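Jul 18, 2020

Benavides Press releases free book of prayers for small congregations

Benavides Press has published Gathered, a collection of prayers, responses and blessings written for churches that meet in small numbers. The book is free to download for any congregation that registers through the Flatier worship library, and a printed edition can be ordered at cost price.

The collection was edited by Larasati Wattimena, who has led services in the Flevley group of chapels and spent the past winter gathering material from local worship leaders. Work began in February, when the Flevley chapels asked for something that could be used by people who lead worship without formal training.

"Most of the books on our shelf assume a choir, an organ and a full church," said Larasati Wattimena. "We have services where there is one reader and a handful of people in the pews. The prayers needed to be short enough to say together and plain enough that a reader could pick them up on the morning."

Gathered contains 400 pieces. They are arranged by the church year, from Advent through to the last Sunday before Advent, with separate sections for baptisms, funerals, harvest and services held in the home. Each Sunday has a call to worship, a prayer of confession, a prayer over the offering and a closing blessing. There is also a set of responsive psalms, with the people's part printed in bold.

The texts were tried out in ordinary services before the final choice was made. Worship leaders sent back 2,736 comments, many of them on single words. Several prayers were cut down by half after readers found them hard to say aloud in one breath, and the section on lament was moved from the back of the book to sit with the Lent material.
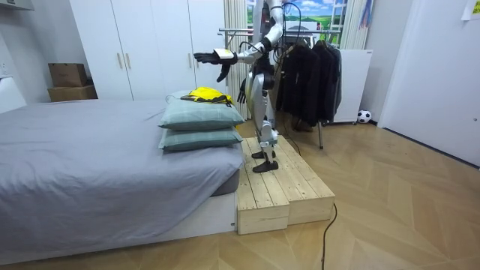 Can a church change the wording of the prayers?

Churches may adapt any text in the book for use in their own services, and may print it in a service sheet or show it on a screen. The credit line given at the foot of each prayer should be kept, with the word "adapted" added where changes have been made.

Permission does not cover resale or inclusion in another published collection. Requests of that kind should be sent to Benavides Press in writing. Churches that stream their services may read the prayers aloud and show the words without asking first.

The book comes in two forms. The download is a single document with a linked contents page, and each section can be saved separately. The printed edition is spiral bound so that it lies flat on a lectern, and is set in large type. Design and typesetting were carried out by Ultico, which also prepared the large-print service cards that go with the Communion prayers.

A set of 10 short orders of service is included at the end of the book. These cover morning worship, evening prayer, a service of healing, a service for the start of the school year and a simple Communion, among others. Leaders can follow them as they stand or drop in the prayers for the week. Hymn suggestions are given by first line only, so that they can be found in whichever hymn book the church uses.

Bible readings are not printed in full. References follow the three-year cycle of readings, and where a prayer draws closely on a passage the verses are noted beside the title.

"Some of the best pieces came from people who had never written a prayer down before," said Larasati Wattimena. "One of the evening blessings was on the back of a flower rota. We have changed two commas in it."

Volume 2 is in preparation and will cover prayers for all-age worship and for use in schools and care homes. Writers who would like to offer work for it should send no more than three pieces, typed, with a note of any source they have drawn on. Pieces that have already appeared on a church website can be considered as long as the writer still holds the rights.

Congregations that have used the trial sheets are asked to replace them with the published texts, as a number of the responses have changed. The trial sheets for Holy Week in particular have a different order for the Good Friday prayers.

Registration for the download is open now on the Flatier worship library. Orders for the printed edition are taken by post or through the Benavides Press office.

Contact the press office | Permissions | © 2020 Benavides Press. All rights reserved. | Back to top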